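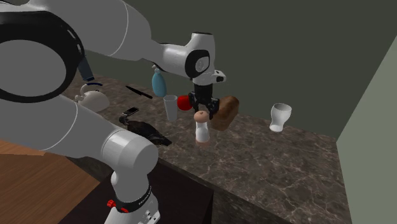 **Figure 1.** Rendered view of a white robot arm with a two-fingered gripper over a marble countertop.

### 4.2 Adjournment requests and time to judgment

We coded 700 civil files from the district courts at Dellby and Prurnden. A file was included if it had at least one contested hearing and a final judgment. Files settled before the first hearing were left out, as were appeals.

At least one party asked for an adjournment in 223 of the files. The most common ground was that counsel was engaged in another court. Illness of a party or witness came next, followed by late service of documents. Judges at Dellby usually ruled on the request the same day. At Prurnden the request was often held over to the next list, which itself added to the delay.

The median time from first hearing to judgment was 13 months in files with no request and 16 months in files with one or more. We do not read the whole gap as an effect of adjournment. Files with many witnesses take longer in any case, and they also give the parties more occasions to ask for time. Krajewska makes a similar point about commercial claims, and Jullitz reports that the gap shrinks once the number of witnesses is held fixed.

Costs orders against the requesting party were rare in both courts. Where one was made, the order seldom gave reasons beyond the words "in the circumstances." Hugo Sotomayor coded the orders a second time without seeing the first set of codes. Disagreements were settled by going back to the file. Most concerned requests made orally, which the clerks recorded in different ways.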